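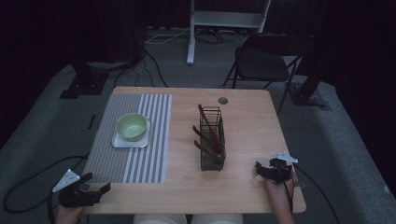

4.2 Leveling the Table

Read this section before placing the Sukora dining table in regular use. The table must stand on a firm, dry floor.

1. Move the table to its final position. Two people are required – do not drag the table by its top.

2. Turn each leveling foot clockwise until it is fully closed.

3. Place a level along the length of the top, then across the width. Open the foot at the lowest corner until the reading is even.

Caution: Do not open any foot more than 7 mm.

4. Tighten the lock nuts by hand. Placemats and tableware may now be set out.
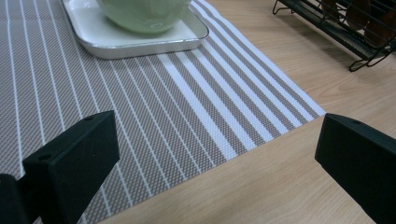
4.3 Care in the First Weeks

Keep the top clear of direct sunlight for seven days. Wipe spills at once with a soft cloth.

Note: Check the lock nuts again each November – heated rooms may cause slight movement in the legs.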